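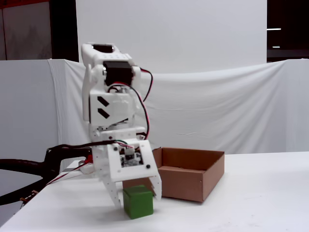
Home Programs Events Speakers Archive Contact

Speaker notes: Announcing a Family Occasion in Print
Presented by Barry Lightfoot, Sollaren Community Press Workshop
August 4, 2021

Opening remarks

Good evening, and thank you to the Petrenko Library for the use of the hall. My subject tonight is the family notice: the anniversary, the birth, the reunion and the memorial. Engagements and weddings were covered in the spring session, and I will refer to them only where the rules are the same.

Ask those at the back whether they can hear. Confirm that everyone has the handout with the blue heading.

1. Who the notice is for

A family notice has two sets of readers. The first already knows the couple or the child and is looking for a date and a place. The second will read it many years from now, when a grandchild is trying to learn a great-grandmother's maiden name. Most notices serve the first reader well enough and leave out what the second will need.

Read aloud the anniversary notice on page two of the handout. Pause after the line that gives the wife's name only as "Mrs."

2. Names

Full names should be given at first mention, including the name before marriage where the family is willing to have it printed. Nicknames belong in quotation marks after the given name. A notice that speaks only of "Bud and Sis" will please the people at the party and puzzle everyone else.

Deceased relatives should be listed as "the late," and the words must sit directly before the name they belong to. "The late Harold and Irene" leaves the reader unsure whether one or both have died. If both have died, write "the late Harold and the late Irene." It is a little heavy. Families prefer it to the alternative.

Stepparents and former spouses: the family decides and the editor prints. Do not offer advice from the podium on this point. Refer questions to Jagadeesh Alva, who will speak after the break on handling disagreements within families.

3. Anniversaries

The usual notice marks 25, 50 or 60 years. It should state the date and place of the wedding, the present town of residence, the children with their spouses and towns, and the number of grandchildren. Occupations are welcome if they are kept to a single sentence.

If there is to be a reception, state plainly whether it is open to all. "Friends are invited" means that any reader may come, and the host should be prepared for that. I have known a hall booked for 38 guests to receive more than twice that number – the food was gone in half an hour. Where gifts are not wanted, the customary line is "The couple requests no gifts."

4. Births

Keep these short. Give the child's full name, the date, the parents, the brothers and sisters, and the grandparents on both sides. Weight and length are optional. Home addresses should be left out entirely, and we no longer print the name of the street.

Great-grandparents may be added when living. Some families wish to list five generations, and space will usually allow it if the notice is sent in early.

5. Reunions

These notices fail most often on practical matters. The reader needs the family surname, the name of an ancestor by which distant cousins may recognize the line, the place, the hour of the meal, and one person to contact. The Skerex reunion, held each September at the Tisitix pavilion, is announced in four sentences and omits nothing. It is printed on page five.

Allow two minutes for reading.

6. Length and deadlines

Notices should reach the editor 14 days before the event. Photographs should be labeled on the back in soft pencil, left to right, or in the body of the message if sent by e-mail. Please do not use ballpoint, as it marks the face of the print.

Before sending, have a second member of the family read the notice for spelling. A corrected notice can be printed the following week, but it is the first one that gets clipped and kept in the Bible.

Break for coffee. Introduce Mr. Alva. Collect the practice notices from the table by the door and return them after his talk, with written comments.

Shares 14 Comments 0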